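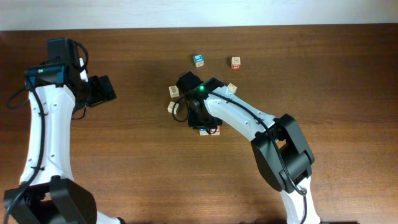 Figure 1. Two-arm setup on the table with the letter blocks.

Equipment Plan for the Two-Arm Block Station
Aranka Vass, October 19, 2026

1. What the report covers

Our course project, Sutosum, uses two small robot arms to pick up and arrange wooden alphabet blocks. The arms are on loan to us until the end of the school year. This report lists what we should buy so that the next group can keep working after they go back.

2. What we need

The main cost is the arms. Two are required, because one of the tasks is lining blocks up in a row from both sides. Each arm needs a gripper, a power supply and a mounting clamp. A wrist camera is also needed, with a bracket to hold it.

The blocks are cheap, but they get worn at the edges and the print comes off, so I budgeted a second set. Any small cube that fits between the gripper fingers will do.

Cables took more planning than I expected. They run along the outside of the arms and need slack at the joints. In August I had ordered ties that were too short, and they had to be replaced. The new list has 8 cable clips and longer ties.

3. Quotes

I asked three suppliers for prices on the same list. Valtance sells the arms assembled and tested. Amundsen sells them as kits, and a kit would cost us almost two weeks of lab time. Warkance had the lowest price on arms but does not stock spare gripper fingers, so those would have to come from somewhere else.

The small parts (clips, ties, clamps, camera bracket, spare fingers and the second block set) come to $307 before shipping. The arms are on a separate line in the department budget.

I recommend Valtance for the arms. The kit is a fair choice if the order can be placed before the summer break, when there is time to build it.

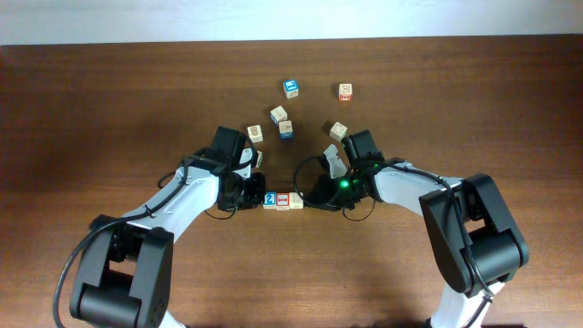 4. Order of purchase

The arms and power supplies should be ordered first. Clamps should wait until the table is chosen, as the jaw size depends on how thick the top is. Spare fingers can go on the same order as the arms to save on shipping.

Still open: whether the camera is included in the Valtance price. I have written to them and will add the answer to the cost sheet.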